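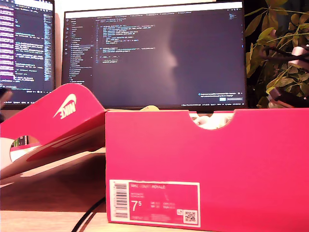 Monday, Jillodside bench notes

Desk rearrangement, second try. My neck was sore again after the weekend and I decided that the screen height must be solved before I continue with the Skellular parser. Proper riser is on order from Brerkelard, but they wrote that it is on backorder until October, so I am using what was under the coat hooks.

Candidates for the riser:
— two reams of printer paper. Stable, but too low, and the paper will be taken by the next person who fills the printer.
— the grey parts bin. Good height, but the rim is not level and everything on it rocks.
— shoe box, Nike Court Royale, size 7.5, the pink one. Lid is still good and the corners are not crushed.

I measured with the steel ruler in my normal sitting position. My eyes were 47 mm above the top line of the editor, so any box of this kind will overcorrect a little. I can raise the chair by one notch to compensate.

Remarks about the box, for whoever wants to copy this. An empty shoe box is weak in the middle of the lid, the colour does not help with that. The strength is in the side walls, so the weight should come down near them. I would fill the inside firmly before using it for longer than a few days. Old catalogues are good, tissue paper does nothing. Lid must go on fully, all the way around.
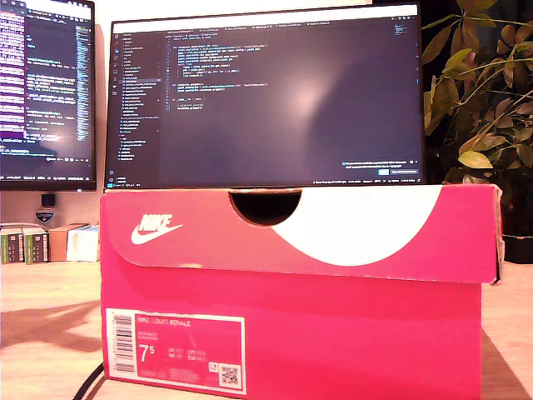

The label side I keep to the front, because the other long side should face the cables and I don't want the adhesive label to catch on them. The half-round notch is also at the front, it is handy for pulling the box forward when I dust.

To check during the week:
1. Sag of the lid. Put the ruler across it on Monday and again after 3 days. If it is more than 2 mm, I stop and go back to the paper reams.
2. Glare. The window light falls on the glass in the afternoon and I lose the middle of the code. Tilt first, then try the blind from the Sandhu room, it is the same width as ours.
3. Length of the display cable. It needs 30 cm of slack behind the desk, please do not tie it shorter.

Please don't lean on the screen and don't borrow the box. If you need one for posting samples, there are plain brown ones beside the franking machine.

Parser work continues after lunch — the branch is pushed, tests not yet run.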